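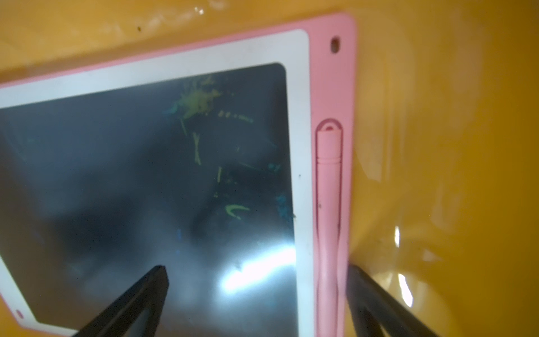

Marnura 液晶手写板 产品说明

4月21日 星期二 撰文:Knut Steinbach
分享 40 评论 90

适用范围

本页适用于 Marnura 系列液晶手写板的标准型与锁定型。两种型号使用同一种书写膜,外框、电路板和电池仓可以互换。标准型不带锁定开关,其余参数一致。旧款 Lerstead 手写板的电池仓尺寸不同,配件不能通用,请参阅旧款说明。

工作原理

书写膜由两层透明导电薄膜和夹在中间的胆甾相液晶层组成。未受压时,液晶处于弱散射状态,光线穿过液晶层后被背面的深色底层吸收,因此屏面呈深色。笔尖施压使局部液晶流动并转为反射状态,受压处显示线条。该状态在断电条件下可长期保持,书写和显示过程不消耗电能。

彩色型的颜色由膜层的分区配方决定,与笔无关。同一支笔在屏面不同区域写出的线条颜色不同,这属于正常现象。单色型全屏颜色一致。

清除时,电路向两层导电膜施加短脉冲电压,整片液晶同时恢复为深色状态。电池仅在按下清除键时供电。标准版本不支持局部擦除。

主要参数

显示方式:反射式,无背光
书写方式:压力感应,无源笔
整机重量:170 克(含电池,不含笔)
电池:CR2025 纽扣电池一枚,可更换
清除方式:单键,全屏
锁定开关:仅锁定型配备,位于背面
外框材料:ABS
外框颜色:多种,以订货单为准
存放环境:干燥、避光、通风
数据接口:无

书写特性

线条粗细随压力变化。轻压得到细线,重压得到粗线,但压力超过一定程度后线宽不再增加,继续加力只会加速膜面磨损。笔杆与屏面夹角过小时,接触面变大,线条边缘会变得不清晰。

除随附的笔以外,也可以使用圆头的塑料或木制工具。不得使用圆珠笔、铅笔、金属尖或刀具。圆珠笔油墨会残留在膜面,清除键对油墨无效。指甲可以留下痕迹,但线条对比度偏低。

屏面为反射式,亮度取决于环境光。在强光下对比度较高,在昏暗房间内可读性明显下降。灯光位于屏面正上方时容易产生反光,可将板面倾斜放置,或调整灯的位置。

锁定型的使用

将背面开关拨到锁定位置后,清除电路断开,按下清除键没有反应。锁定状态只阻止清除,不阻止书写,屏面受压后仍会出现新的线条。需要保存内容时,除锁定之外还应避免在屏面上叠放物品。

若清除键无反应,先确认开关位置,再检查电池。

更换电池

1. 拧下背面电池仓螺钉,使用小号十字螺丝刀。
2. 抽出电池托架,取出旧电池。
3. 装入新电池,正极朝向托架标有加号的一侧。
4. 推回托架,拧紧螺钉。螺钉不可过度用力,ABS 螺孔容易滑牙。
5. 按一次清除键,检查全屏是否均匀恢复深色。

纽扣电池须远离儿童。误吞后应立即就医。供三岁以下儿童接触的场所,不建议使用本产品。

清洁

用微湿的软布擦拭屏面,再用干布擦干。顽固污渍可使用稀释的中性清洁剂,不要直接向屏面喷洒液体。酒精、丙酮和含研磨颗粒的清洁膏会损伤表面硬涂层。外框接缝处的灰尘用软毛刷清理。

常见故障

清除后仍有淡影:多见于低温环境。将手写板移至室温放置一段时间,再按清除键。如无改善,更换电池。

清除不均匀,屏面一侧残留线条:电池电压不足,或导电膜边缘接触不良。更换电池后仍出现同样情况,应送修。

全屏发亮,无法恢复深色:通常由大面积受压引起。按清除键即可。若按键后无变化,参照上文检查锁定开关。

出现固定亮点或凹痕:膜层已受机械损伤,无法修复,只能更换书写膜。

线条对比度逐渐降低:检查膜面是否有密集划痕,并检查笔尖是否磨平。笔尖可单独订购。

配件与订货

Karwood 替换笔:适用于本系列全部型号,笔杆尾部带挂绳孔。
Escobar 桌面支架:两档角度,底部带防滑垫,适合放在光滑桌面上。
书写膜组件:须由维修点安装,不单独零售。
电池托架:附螺钉一枚。

学校与办公用户可按箱订货。锁定型整箱货号为 1850,标准型整箱货号请向经销商查询。同一箱内外框颜色不混装,需要混色时请按单件下单,并在备注中逐件写明颜色。

保修

保修范围包括电路板、清除键及锁定开关的制造缺陷。书写膜划伤、电池漏液造成的腐蚀、外框跌落开裂以及自行拆开书写膜组件引起的损坏不在保修范围内。送修时请取出电池,附上购买凭证,并写明故障出现时的环境条件。笔和电池属于消耗品,不随机返还。

一月起出厂的批次,电池仓螺钉改为防脱落结构,拧松后留在仓盖上,更换步骤不变。旧批次的仓盖可以直接换装新件。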